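Soledad Nava owns four colanders and uses one. The other three live behind it, like understudies, waiting for a pasta emergency that has failed to arrive since February.

She is hardly alone. Decluttering firms such as Ridance will happily take your surplus away – for a fee, naturally, and after a long talk about your feelings.

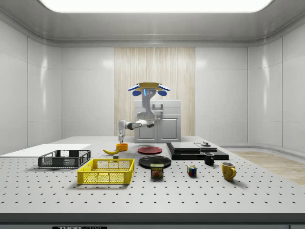
## The crate problem

Then come the crates. Nava bought eight to hold the overflow. They now have a closet of their own.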